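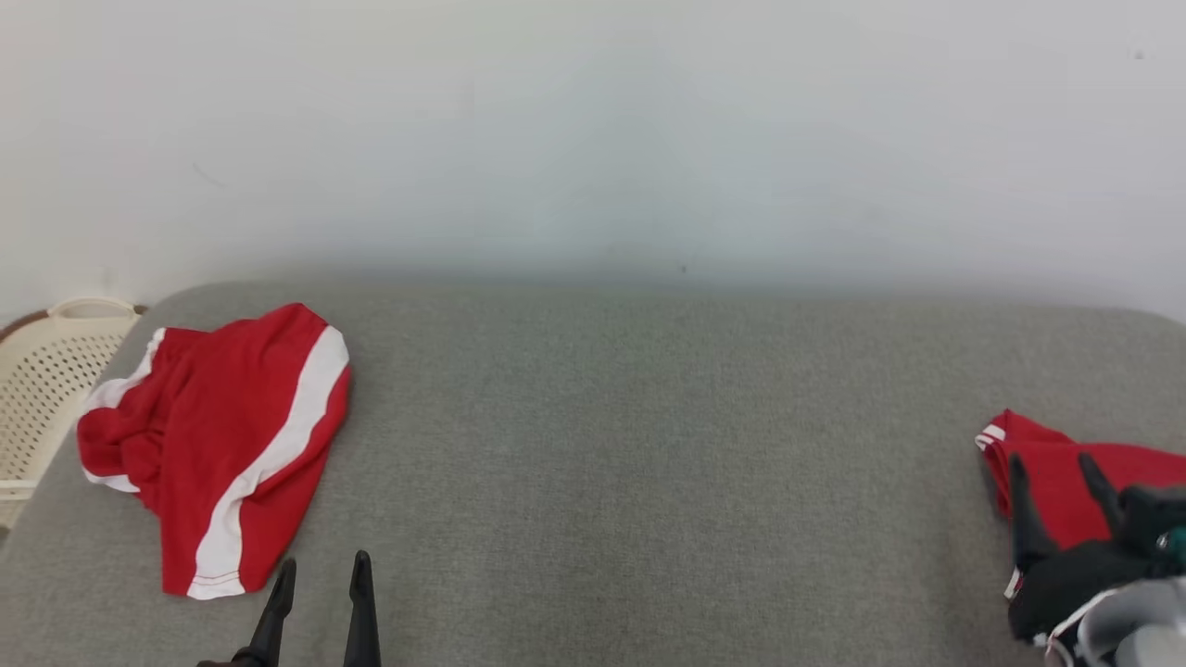
Robots & Machines > When Things Go Wrong

The Robot That Folded Nothing

By Hauwa Tijani

Have you ever reached for the last cookie on the plate while you were looking at something else, closed your fingers, and brought your hand all the way up to your mouth before you noticed there was no cookie in it? Then you already know a good deal about the problem I want to tell you about, which happened to a robot named Greta.

Greta lives at a workshop called Josstead, in the town of Pallwood, and she is learning to handle laundry. She has two arms, and at the end of each arm is a gripper with two black fingers. Engineers say "gripper" and I will probably say "hand" by accident, so please forgive me. The red clothes with the white stripes are what she practices on.

Laundry is terribly hard for a robot. A cup stays the same shape wherever you put it. A shirt doesn't! It can be a lump, or a long droopy thing, or half inside out, and every time you touch it, it turns into some other shape. So Greta has to look, choose a spot to pinch, move her fingers there, squeeze, and lift, and each of those steps can go a little bit wrong.

One morning in November, something did. Greta reached down for a piece of red cloth, squeezed, and lifted her arm nicely into the air. Then she swung both arms over and made a beautiful fold, very slow and careful. The only trouble was that one hand had missed the cloth completely. The cloth was still lying in a heap, and Greta was folding air — and she went on to fold it 3 times before anyone pressed the stop button.

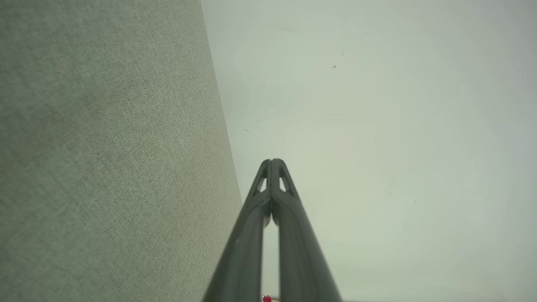 Two fingertips pressed together, seen from a camera close to the gripper.

Why didn't she notice? To answer that, we have to think about how she knows anything at all. When you pick up a sock, your skin tells you it's soft and a bit fuzzy and definitely there. Greta has no skin. What she had, back then, was a number that told her how far her fingers had closed. When the fingers stopped moving, her program decided, "Good, I must have hold of something."

With a wooden block, that works well. The block is thick, so the fingers stop early, with a wide space between them. But cloth is thin. Fingers closed on one layer of cloth and fingers closed on nothing at all are very nearly in the same place, and the program couldn't tell one from the other. Engineers call this an empty grip. The kind of mistake where a machine reports that all is well when it isn't is called a false success, and those are sneaky, because no alarm goes off.

Modupe Ekwueme, the engineer who looks after Greta's program, found the answer by going back through the robot's records, which can hold up to 700 grips from a single day. (She says it took a lot of tea.) Then she and her team made a change they named the Oyelaran check. After each squeeze, Greta now has to pause and look with the camera near her fingers. Can she see cloth at the fingertips? When she lifts, does the cloth come up too? If the answer to either one is no, she has to open her fingers and go back for another try.
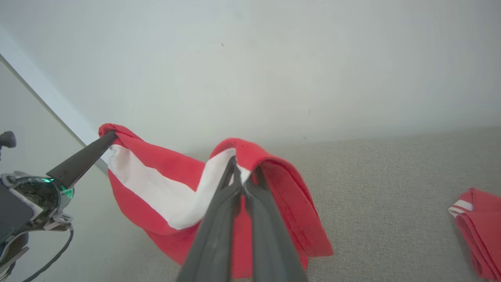 Red and white cloth held up between two grippers.

Folding air is a funny mistake, and it didn't hurt anybody. I asked Modupe whether it mattered very much, and she said yes, it did, and I thought her reason was a good one. Suppose a robot was carrying a glass of water and thought it had a firm hold when it didn't. Or suppose it thought its hand was empty when your sleeve was caught in it! A robot that is wrong about what's in its fingers could do something dangerous without any idea that it had.

So at Josstead there are rules for people as well as for Greta. Nobody reaches between the arms while they are switched on, not even to rescue a sock. Somebody always stands next to the stop button. And if you are under 9, you watch from behind the yellow line with a grown-up.

Try it yourself: Put on a pair of thick winter gloves, close your eyes, and ask a friend to lay a thin handkerchief on the table, or to secretly leave it off. Pinch where you think it is. Can you tell whether you've got it before you open your eyes? Now try again with a rolled-up towel and see how much easier it gets.

Words to know
Gripper: the part of a robot that grabs things.
Empty grip: when a gripper closes but misses what it was reaching for.
False success: when a machine thinks it did a job that it didn't do.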